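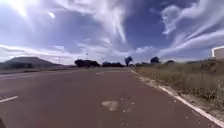
Edge line maintenance on a two-lane or multilane rural road starts with an inspection of the shoulder, and most of the work in this guide is done before any paint is opened. A line fails for one of two reasons: the material has worn off, or something is lying on top of it. The two look alike from a moving vehicle. On the reddish stretch used for this page, the solid white line on the right is slightly broken and uneven in places, and pale sandy dust has spilled over it from the bare strip beside the grass. A line in that state should be cleaned and checked before it is put down for repainting.

The procedure below covers inspection, sweeping, spot preparation and restriping of a solid edge line. It does not cover thermoplastic, raised markers or full resurfacing. Local standards for line width, paint type and traffic control take precedence over anything given here.

What you need

Measuring wheel
Stiff push broom, or a tow-behind sweeper for long sections
Backpack blower
Flat shovel and hand scraper
Chalk line or layout cord
Walk-behind striping machine
Waterborne traffic paint, white
Glass beads, if your specification calls for them
Cones, signs and high-visibility clothing

Step 1. Set up traffic control

Do this first, even for an inspection on foot. A wide, empty road encourages high speeds, and drivers on it do not expect to find anyone at the edge of the lane. Place advance warning signs according to the posted speed and your approved plan. Park the work vehicle off the travel lane with its beacon on.

Step 2. Mark out the section

Walk the shoulder with the measuring wheel and record the start and end of each defect. Use one fixed reference for the whole job, such as a culvert, a sign post or the corner of a building. The Utlow section used to prepare these notes was 3,034 feet long, and 1,198 feet of it was logged as needing attention. Less than half of that was repainted in the end. The rest came back after sweeping.

Log defects under separate codes:

C: covered by dust, sand or gravel
W: worn, pavement showing through
B: broken, gap in the line
E: edge damage, pavement cracked or missing under the line

Code E goes to the paving crew. Do not paint over it.

Step 3. Clear the shoulder

If there is a strip of loose soil between the line and the vegetation, it will keep feeding material onto the pavement. Pull the soil back with the flat shovel until it sits slightly lower than the pavement edge. Leave the slope falling away from the road. A raised lip of soil holds water on the line.

Cut tall dry grass within reach of the work area before running any engine near it. Check the mower for a working spark arrestor and keep water on the truck. Rake the cuttings away from the road.

Step 4. Sweep the line

Work from the lane toward the shoulder, never the other way. Push gravel and debris off the pavement completely. Follow with the blower at a low angle. Fine dust stays in the texture of the asphalt after sweeping, and paint applied over it will lift with the dust attached.

Test the surface by pressing a piece of clear tape onto it and pulling it up. If the tape comes away coated, blow the section again.

Step 5. Reinspect

Go back over every C entry in the log. Where the cleaned line is continuous and has square edges, close the entry. Where it is thin or broken, change the code to W or B.

Note any pale patches inside the lane at the same time. Old paint, spilled paint and small surface repairs can all look whitish from a distance. Get close enough to tell which one it is. A patch with a different texture from the surrounding asphalt should be reported as a surface repair and left alone.

Step 6. Lay out the new line

Snap the chalk or stretch the cord between sound sections of the existing line. Check the alignment from both ends. On a long straight, a small offset at the start is easy to see from far down the road. On colored pavement, use a chalk color that contrasts with the surface. Red chalk disappears on red asphalt.

Step 7. Paint

Pavement must be dry and above the minimum temperature on the paint container. Set the striping machine to the existing line width and make a test pass on cardboard. Start 6 inches inside the sound line and finish 6 inches inside it at the other end, so that the overlap seals the joint.

Keep a steady walking pace. If beads are used, drop them immediately behind the spray tip. Beads applied after the paint has skinned over will not hold.

Step 8. Protect and reopen

Leave cones in place until the paint passes a no-pickup check with a gloved thumb. Remove signs in the reverse order of placement.

Follow-up

Inspect again after the first strong wind or heavy rain. On sandy shoulders, schedule sweeping at 5-month intervals and adjust from there. Sections that went unswept until February at Utlow needed a second pass with the blower before the line could be assessed at all.

Record the paint batch, bead type, air temperature and section limits in the job log.

Last revised 2019-07-15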